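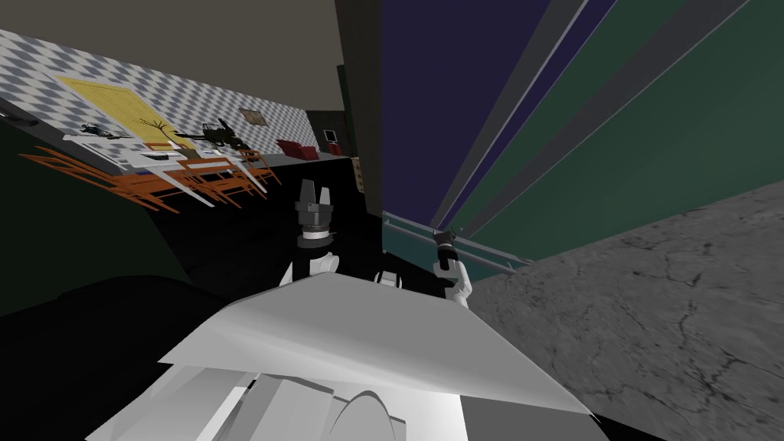
Jun 5, 2026
By Eduard Kubíček

Hi all,

Bořivoj Zelenák wrote:

> Has anyone here lived with the Presten Pulham for more than a
> weekend? I like that it has real hands and the little display stays
> dark until you want it, but I've been burned by hybrids before. My
> last one needed charging so often I went back to a plain quartz. Also
> wondering how it wears on a small wrist, and if the step count is any
> good. I don't care about apps.

Yes! I've had mine on since the middle of winter and I'm very happy to go on about it (my family has heard enough).

Battery first, because that was my worry too. My best run on one charge was 31 days, and that was with notifications switched on for calls and my calendar but off for everything else. When I let email through it dropped to a bit under three weeks. Still fine by me. The hands keep going for a good while after the display gives up, so you can be sloppy with the charger and still make your train.

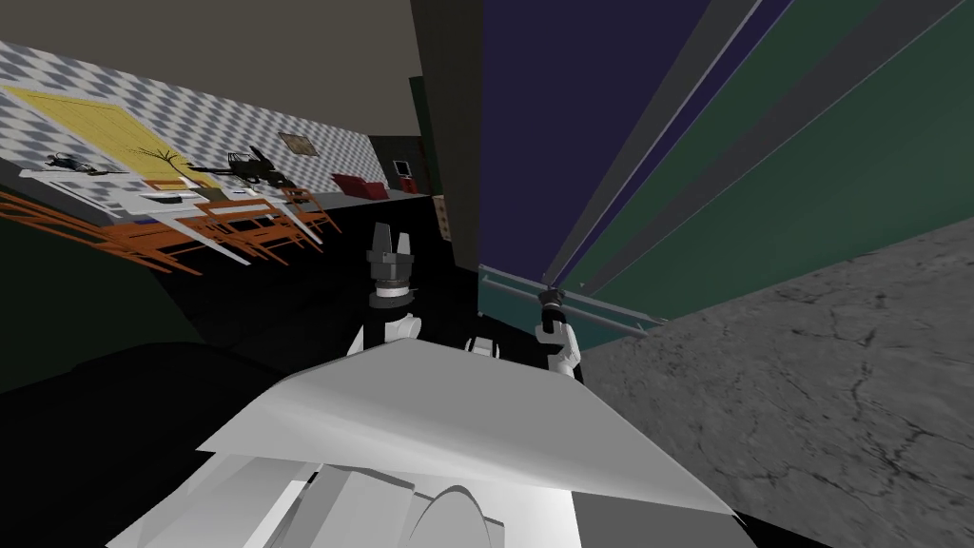
Rendered view over the robot's upper body, with the two arms rising behind it.

On size: it's 11 mm thick, and the lugs curve down pretty sharply, so it sits flatter than I expected. My wrist is on the small side and it slides under a shirt cuff if the cuff isn't a tight one. The stock strap is stiff, though. I wore it for a week and then put on an old Werumov canvas strap I had in a drawer, and wow, what a difference. It went from a watch I kept fiddling with to one I forget I'm wearing. Standard spring bars, so anything you already own in the right width will go on.

Steps: I compared it with my phone on the walk to work and back for several days. They never matched exactly, but on a normal day of around 2,000 steps before lunch the two were close enough that I stopped checking. It does give me credit for stirring soup. 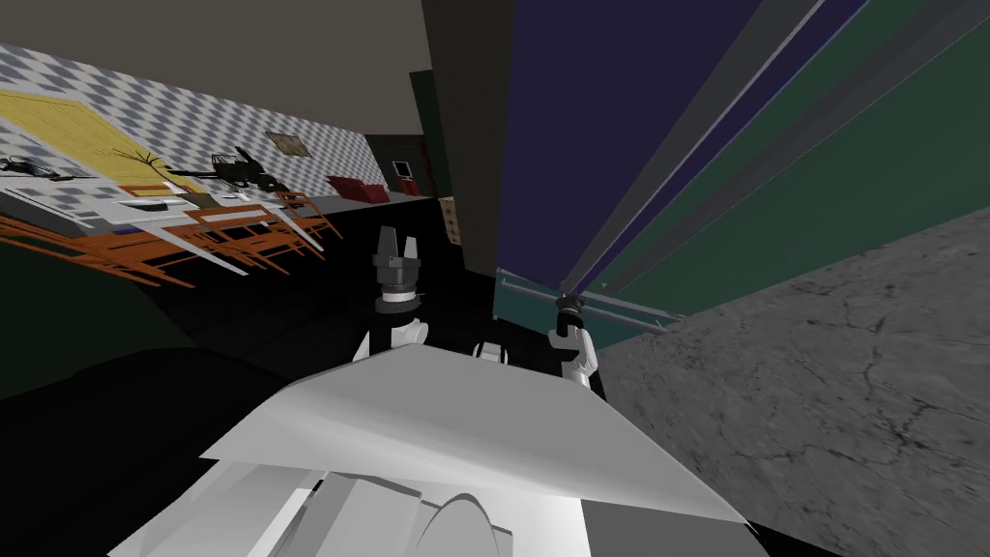 The thing I love most is how the hands swing out of the way when a message comes in. They both go to a quarter past nine, the text scrolls by underneath, and then they sweep back to the right time. I still trigger it on purpose. The sweep got a lot smoother with the last firmware, by the way, so if you try one in a shop and it looks jerky, ask if they've updated it.

Gripes, to be fair:

- The crown is too easy to press when you bend your wrist back. Push-ups start the stopwatch every single time.
- The display is hard to read in direct sun. Indoors and in shade it's lovely.
- You only get two alarms. Why two?
- The charger is a clip, and it won't seat properly with some thicker straps.
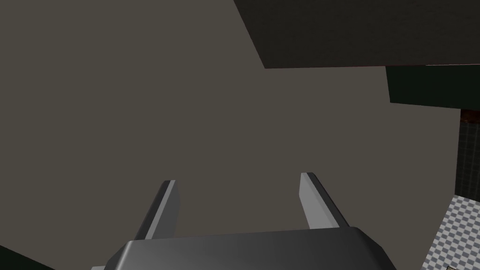 Gripper from behind, both fingers pointing up and away (rendered).

If you can wait, I'd hold off until August. The dealer I bought from thinks a version with a screw-down crown is coming then, which would fix my first complaint, and the current one might get cheaper too. He could be wrong! But I'd kick myself if I didn't mention it.

Bořivoj, which quartz did you go back to? And does anybody know if the steel bracelet from the older model fits this one? I can't get a straight answer from the shop.

Eduard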